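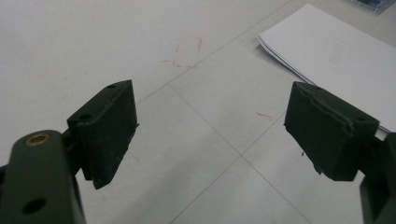 Our group picked grippers for the second project report because two of us had already been to the Plovthorpe open day in January and came home talking about nothing else, so when the module asked for "a visit to a workplace that uses automation" it was an easy vote. I should say first that I went in expecting big orange arms behind glass, and most of the morning was spent crouching on a floor instead! The hand-held gripper has two dark green fingers that face each other like a pair of jaws, and you carry it about and pick things up with it yourself. I liked the little brass-coloured bushing set into the rounded end of one arm, and I noticed that the top of the other pad has a torn, wavy seam in it, as if the covering had cracked or peeled. It looks like a tool that gets used. There was paper stacked on the white tiles too, and some faint red scribble on the floor that made a sort of open box shape, so of course we all started talking about targets.

Getting there

Plovthorpe is further out than the map makes it look. We took the train and then the 40 bus, which drops you by a garden centre, and from there it's a walk along a road with hardly any pavement. The Seltico building is at the far end of the estate, past a tyre place. They gave us badges and a cup of tea and then split us into two groups. My group did the workshop first and the talk second, and I think that was the better way round (the other lot had an hour of slides before they touched anything, poor things).

The demonstration

The main demonstration was called Moussa, and it's the name of the whole set-up, meaning the hand-held tool, the arm it goes with and the software in between. The idea is that a person does the job by hand first, lots of times, and the arm learns from what they did. I had read about this in the autumn but it's very different when you have the thing in your own hand. It's heavier at the front than you'd think. You squeeze, the fingers close, and you find out quickly that your wrist wants to do all sorts of twisting that you never notice when you're using your own fingers.

We were each given a turn at moving a sponge from a tray to a bowl. I dropped mine twice. The engineer running the session was very kind about it and said that visitors nearly always come in too fast from above, and that coming in low and slow from the side works better. She was right – my third go was fine, and by the fifth I was quite proud of myself.

Then we watched the arm do the same job. It had been shown the sponge task 160 times by staff before we came. It went in at an angle, stopped, seemed to have a think, and put the sponge in the bowl. Everybody clapped. After that somebody asked if it could do it with the bowl moved a bit to the left, and it could, and then with the bowl moved a lot, and it couldn't. It put the sponge down very neatly on the bench. I thought this was the most useful part of the visit, as we'd only ever seen videos where everything goes right.

The talk

The talk was given by a firm called Kalton, who make the finger pads. I was worried it would be dull and it really wasn't. They passed round a box of old ones – hard ones, squashy ones, one that felt like a rubber glove – and explained how the shape of the inner face changes what you can hold. A flat face is good for boxes and books and not so good for anything round. They told us a pad in their own test rig is opened and closed 500 times before anyone looks at it properly, and then it goes back in for more.

I asked how often pads get changed, and the answer was "when the results start going odd", which I wrote down word for word. I'd have liked a number, but I can see why there isn't one.

What I'd do differently

I should have taken more notes in the workshop and fewer in the talk, as the slides were sent round afterwards anyway. I also wish I'd asked to try the tool on something flat, such as a single sheet of paper, which I think would be really hard with two fingers. One of our group has sent that question on by email and we'll add the answer to the appendix if it comes before the deadline.

For the next part of the project we're going to build a simple two-finger gripper out of card and string and test it on the sponge task, with 80 tries split between the four of us. The results table is in the second half of the report, along with the travel costs.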